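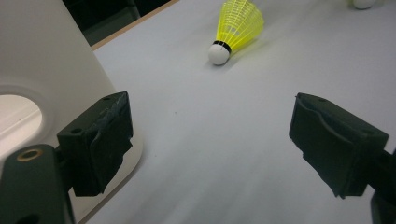

Setting Up the Garba Portable Net

By Brenda Yeoman
25 Mar 2024
4 min read

Section 4: First assembly

The Garba net can be used on grass, packed sand or an indoor floor. Allow enough clear space on both sides for players to move back from the net without reaching a wall or fence.

1. Lay the base bar flat and unfold both feet until they lock. Each foot clicks when it is fully open.

2. Push the lower pole into each end of the base bar. The spring button must show through the hole. If it doesn't, turn the pole slowly until it does.

3. Fit the upper poles the same way. Leave the collars loose for now.

4. Slide the net sleeves over the upper poles with the white tape at the top. Check that the net isn't twisted before you go on.

5. Raise both collars to the mark you want and tighten them by hand.

Note: The collar marks are in centimeters. The lowest mark is 70, for storage and for small children's games.

6. Hook the tension cord to the cleat on the right-hand pole. Pull until the tape is straight, then wrap the cord twice.

CAUTION: Do not tighten the collars with pliers. The plastic will crack, and cracked collars are not covered by the warranty.

CAUTION: On grass, use all the ground pegs supplied. Take the net down in strong wind.

Indoor use

Fit the rubber caps to the feet before you stand the net up. Dirt under the caps will scratch a varnished floor, so wipe them first.

Taking down

Release the cord before you loosen the collars. Dry the net fully and roll it around the upper poles. Do not leave it set up outdoors over the winter.

Spare parts

Collars are part 257 and the tension cord is part 720. Order from Ekus, Vistthorpe, and give the number printed on the base bar.

Shares: 4
Comments: 0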